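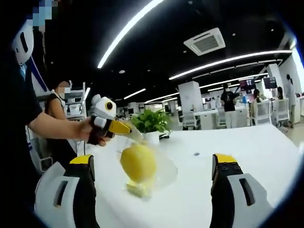
I made the lemon curd again in January, with 200 g of sugar this time. The first batch was far too sweet. It took 10 minutes over a low heat and I stirred it the whole way through. The jars came from Trillska, the little kitchen shop by the station, and they seal well. I filled two and gave one to my sister. Mine is nearly gone, mostly on toast before 8 in the morning. Next I want to try it with limes, if the market has any decent ones.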